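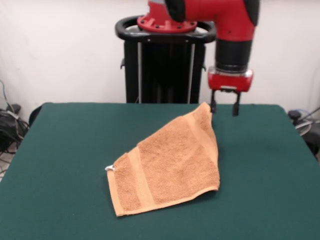 Terry towel on green felt, upper right corner raised

Towels, Folded and Half Folded

Jirnby Linen Room - Gallery

The linen room at Jirnby handles towels for guest houses and two public pools. This gallery page is about folding them, mainly the stage in the middle, when a towel has been turned over once or twice and hasn't been squared up yet. Most linen galleries show finished stacks. Ours has plenty of those on the shelf pages, and the link at the bottom of the menu will take you there.

Some background on the stock. At the last inventory we had 2795 towels in circulation. Of those, 1331 are bath size, 785 are hand towels, and the rest are pool towels, bath mats and odds and ends that came with the first contract. The bath size is the one we get asked about most, so it gets the most room on this page.

Terry is harder to fold neatly than flat cotton. The loops grip each other, so once two layers have touched they don't slide, and a fold that starts out crooked stays crooked. On the towel at the top of the page the woven border shows this well. It runs diagonally across the left portion, while the hem strip follows the lower right edge. On a finished fold we want the border parallel to the front edge of the stack.

The border is also the first place we look for wear. It has no loops and shrinks at a different rate from the rest, and after enough hot washes it pulls in and the towel takes on a waist. A towel with a bad waist won't square up however it is handled. We pull those out and cut them down for cleaning cloths. 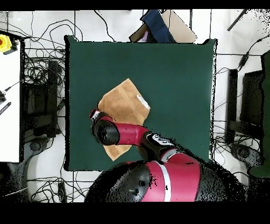 Labels cause more trouble than their size would suggest. Our rule is that the care label ends up inside the fold, at the back of the stack, where it can't catch on the towel above it. To do that you need to know which corner it is on before the first fold. A cloth lying on the diagonal makes it hard to tell, and the small white patch near the right corner of this tan one is the sort of mark we look for first. If nothing white shows, turn the cloth over and check the other side. We used to trim the labels off when new stock came in, and stopped when we found we could no longer tell the older Aksoy towels from the newer ones. The older ones need a cooler dryer.

Color matters too, though only for the person doing the work. Tan on dark green is easy to read. White towels on a white counter are the worst, and on a gray afternoon it is hard to tell the top layer from the one under it. For a long time we folded everything on white counters. Then we put down dark mats, and the morning crew noticed the difference by Tuesday. If you fold in any quantity at home, a dark tablecloth does the same job.

Here is the fold we use for bath towels. Lay the towel flat with the label corner nearest you. Bring the long sides together, then smooth from the fold outward with the flat of the hand. Fold the ends to the middle and close it like a book. The closed side goes to the front of the shelf. Hand towels are done the same way, but in thirds at the last step. Pool towels are rolled.

Smooth outward only. Rubbing back and forth raises the pile and leaves a hump in the middle layer that you will feel later as a lean in the stack - ten towels with a small hump each will tip over on their own.
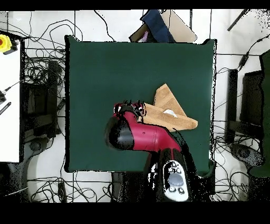 GRUDER, June

Triangles come up often in our mail. A reader wanted to know if we ever fold that way on purpose, and we do, for one customer. The Beltano guest house puts a triangular fold on the end of each bed, with the point toward the pillow. The layered wedge shape looks simple, but it depends on the first diagonal. If that one is off, each layer after it lands a little farther out, and the long edge ends up with a step in it.

White showing between the folds, as it does near the center in the view just above, would be sent back at the Beltano. They want one color from every side. The fix is to start with the label corner underneath and tuck it on the second turn. It takes a few tries to get the habit.

We did 1000 of these for the opening of their new wing. By the second day the work went quickly, and the main problem was transport, as triangles don't stack well in a square bin. We ended up laying them in pairs, long edges together, with a sheet of paper between the rows. A few at the bottom still had to be done over on arrival.

For everyday use we don't recommend the triangle. It takes more shelf space, it opens up when the towel next to it is pulled out, and the point gets dirty first. For a bed or a basket by a sink it is fine.

A note on fabric: thick pile makes a rounder, softer triangle, and a flatter weave gives a sharper point. If you are practicing, start with something old and flat, about napkin weight, and move up to terry when the corners come out even.

More galleries in this section: Shelves and Stacks, Rolled Pool Towels, Mending the Hem, The Cutting-Down Bin. The page on bath mats will go up when the new batch from Aksoy has been through its first wash.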